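Glossy floor in the hall: strip it or leave it alone?
Posted in Floors & Finishes 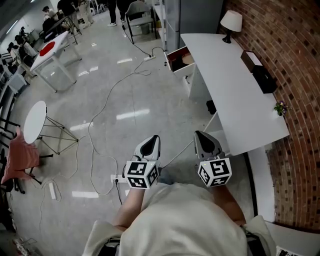 Reading time: 3 minutes

Print this thread | E-mail this thread

slatefoot
5 June 2018
We took over a community hall in Mukberg in February. The floor is light grey and shiny enough that the ceiling lights show up in it as white streaks. People who use the hall for dance practice say the glare bothers them and that it feels slick in socks. I don't know what finish is on it. The previous tenants left half a can of Furnow sealer in the closet but that could be for anything. Should I strip it and put down something matte, or is there a way to knock the shine back without starting over?

gradyline
Find out what it is first. Put a little stripper on a spot behind a door, wait ten minutes, and scrape with a plastic putty knife. If you get white goo, it's an acrylic floor finish and it will come up. If nothing happens you probably have urethane or epoxy, and that's a different job.

mopbucket70
Agree with the test spot. If it's acrylic I wouldn't strip the whole thing. Scrub the top coats off with a green pad and put 2 coats of a matte finish over what's left. I've done it that way in two school cafeterias and it held up fine.

Fendorance
I'd strip it. Matte over old gloss looks good for a few months and then the traffic lanes wear through and you get shiny paths. Then you're stripping it anyway, with more on the floor than you started with.

mopbucket70
Only if you put it on thin or skip the scrub. Mine went three years.

Fendorance
School cafeterias get recoated every summer, though. A hall like this one probably won't.

mopbucket70
One of them was. The other wasn't.

slatefoot
Did the spot test. White goo. So it's acrylic, and from the look of it there's a lot on there. The room is 70 feet by 30.

gradyline
That's 2,100 square feet. Two people can strip that in a long day if you rent a machine and a wet vac. Work in small sections and don't let the stripper dry. Rinse twice. Most bad recoats I see are from people who rinsed once.

tallow_ridge
Before you do any of this, what are you cleaning it with? We had the same complaint about socks and the finish wasn't the problem. Somebody had been using a spray polish meant for furniture. We mopped with neutral cleaner for a couple of weeks and the slipping stopped. Glare was still there.

slatefoot
The closet has a jug of something called Bravo with no instructions left on it. Smells like lemon.

tallow_ridge
I'd stop using that and see. It costs you nothing.

pinecourt
For the glare, look at the lights too. Ours were bare tubes in rectangular fixtures and we put diffuser panels in. Cheaper than a floor. Roughly a third of the complaints went away, the rest were about the heating.

Fendorance
Diffusers won't help anyone in socks.

slatefoot
Plan for now is neutral cleaner for a month, then decide on scrub or strip. I'll price the machine rental either way. Thanks all.

gradyline
Get the black pads with the machine. The rental place will try to give you brown.

Related threads
- Wet vac or mop for picking up stripper?
- Furnow sealer on old concrete
- How long before furniture can go back on
- Scuff marks from folding chairs (101 replies)
- Matte finish turning yellow near windows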